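Search this site
Enter keywords

Sunscreen Under Makeup: Does the Order Matter?
Dec 1, 2020 | By Anika Benavides and Arlo Lyons
2 min read

Our project looked at whether a foundation wears differently when it goes on right after sunscreen or after a wait. Many students in our cosmetology program complain about pilling, where the product rolls into little balls on the cheeks and jaw.

Method

We had 39 people sign up. Each wore the same lotion sunscreen and the same liquid foundation on both sides of the face. On the left side, foundation went on right away. On the right side, we waited nine minutes. Rangi Ellery did all the application with a damp sponge so the pressure would stay close to the same. Orest Maksymiv scored pilling from the notes each wearer handed in at the end of the day. 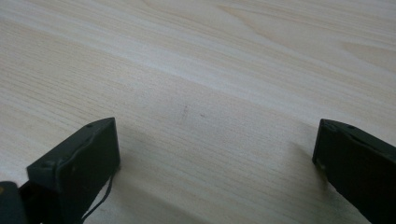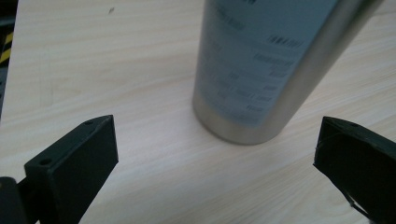 Pale tabletop with the grain showing; a metal bottle stands on it in the second picture.

Results

The side with the wait had less pilling for most wearers. The jaw was the worst spot either way -- people touch it a lot. Dry skin did a little better than oily skin, but our groups were uneven and we would not lean on that.

Two people dropped out after they forgot to write their notes. We left their scores out.

Problems

We used only one sunscreen. A gel or a mineral formula might act differently. Wearers also knew which side had the wait, and that could have changed how they scored it. Henok Tesfamariam suggested switching sides at random, and we plan to do that when we repeat the test in February.

We also want to try powder foundation -- several wearers asked about it.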